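Sorting socks into a divided tray

Mar 6, 2022. Quick one. Did this in December with a drawer that had beaten me for 2 years. You need a tray with compartments and a clear white table.

Lay each sock flat first. Smooth the leg, pull the cuff out straight. Toe away from you.
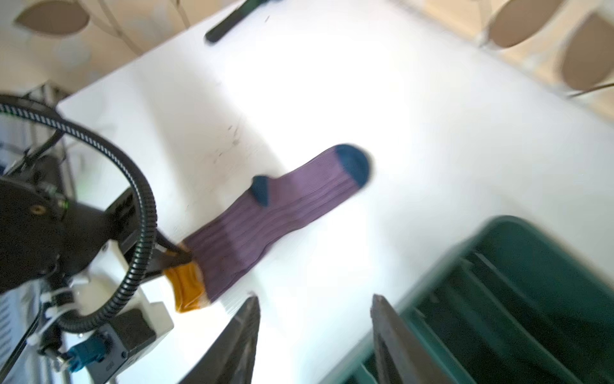 Purple ribbed sock laid flat, orange cuff, teal toe and heel.

Holes? Bin it now, dont put it back. Then set the tray down within reach. Mine's dark green plastic, lives with the tools.

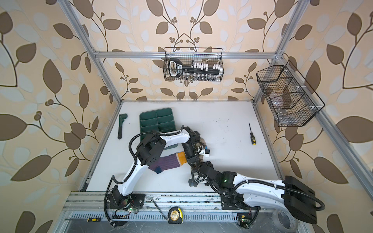 Green divided tray on the table, pipe wrench to the left of it.

Folding. Toe up to the cuff, then in half again. Should come out a bit smaller than the compartment. Too fat, fold in thirds. 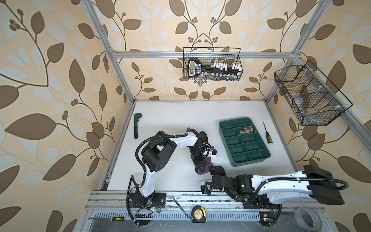 Thin ones at the back, thick wooly ones at the front. One pair per slot, no stuffing. Takes me 5 minutes a tray.
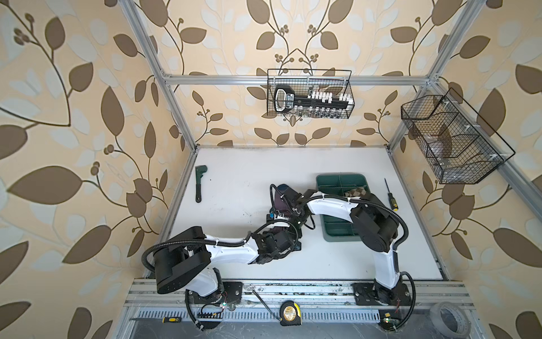
Dark colours are a pain, check them by a window or you'll pair navy with purple. Odd ones get a slot of their own till the next wash. Still no match, they're dusters.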